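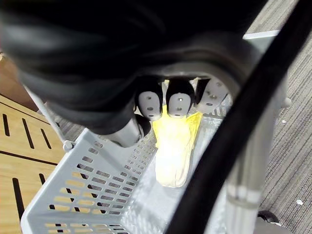

Author: S. Chauhan
Department of Transport Studies, Jestgate College
Final-year project report, May 2020

The Aircraft of the Tendden Coastal Rescue Flight: Types, Equipment and Replacement

1. Purpose of the report

The purpose of this project was to trace the aircraft used by the Tendden Coastal Rescue Flight from its formation to the present, and to consider why each type was chosen and later withdrawn. The Flight has operated from the airfield at Linemthorpe throughout its existence. No full account of its fleet had been written before, and the surviving records are spread between the station, the county archive and a small collection of papers held by the college library.

The report deals with aircraft and their equipment. It does not attempt a history of individual rescues, except where an incident led directly to a change in the fleet.

2. Sources and method

The main source was the series of station logbooks kept at Linemthorpe. These give the registration of each aircraft, the hours flown and the nature of each task. They were compared with maintenance cards and with the minutes of the meetings at which purchases were agreed. Where the logbook and the maintenance card disagreed on a date, the maintenance card was preferred, as it was normally completed on the day of the work. One logbook is missing and the gap could be filled only in part.

Visits to the station began in September and continued through the winter. The last planned visit could not take place, and the final part of section 4 therefore relies on copies supplied by post.

3. The early fleet

The Flight began with 2 light piston-engined helicopters, both bought second-hand. They were suited to daylight searches close to the shore but carried no winch, and survivors in the water had to be reached by lifeboat. Range was a constant difficulty. With a crew of three and full fuel, the aircraft could not remain over the outer sandbanks long enough to complete a proper search pattern.

A twin-engined amphibian was leased to cover the longer patrols. It was well liked by crews for its cabin space and steady handling at low speed, but salt corrosion kept it in the hangar for much of its first winter. The lease was not renewed. The hull fittings were returned to the owner and the beaching gear remained at Linemthorpe, where it was later sold for scrap.
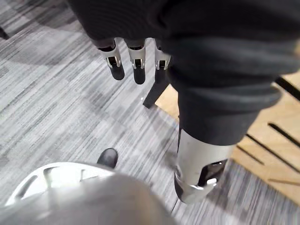 The amphibian was replaced by a single turbine helicopter with a rescue winch mounted above the starboard door. This was the first aircraft able to lift a casualty from a vessel without help from the surface. It also brought new demands in training, as winch operators had to requalify each year, and the logbooks show a sharp rise in exercise flying after its arrival.

4. The present aircraft

The present fleet consists of medium twin-turbine helicopters fitted for night and poor-weather work. Search and rescue remains the first duty, with hospital transfers and fishery patrol as secondary roles. The cabin can be changed from the rescue fit to the medical fit by station staff, although the stretcher mounting has been modified twice following comments from crews.

In the most recent complete year of records, the Flight answered 42 calls. Hospital transfers made up a larger share than in any earlier period. This matters for any future purchase — a cabin arranged mainly for winching leaves little room for a medical team and its equipment.

Under the current support contract, the aircraft are due to leave service in 2029. No successor had been named in the papers made available to this project.

5. Discussion

Earlier replacements at Tendden were usually made in response to a fault or a lapsed lease, and seldom to a forward plan. The amphibian is the clearest case. The purchase papers dwell on range and cabin size, while corrosion protection is mentioned in a single line.

The minutes also suggest that crews were consulted late, often after a type had been selected. It is recommended that winch operators and medical staff be asked for their requirements before a specification for the next aircraft is issued, and that the remaining logbooks be copied and deposited with the county archive.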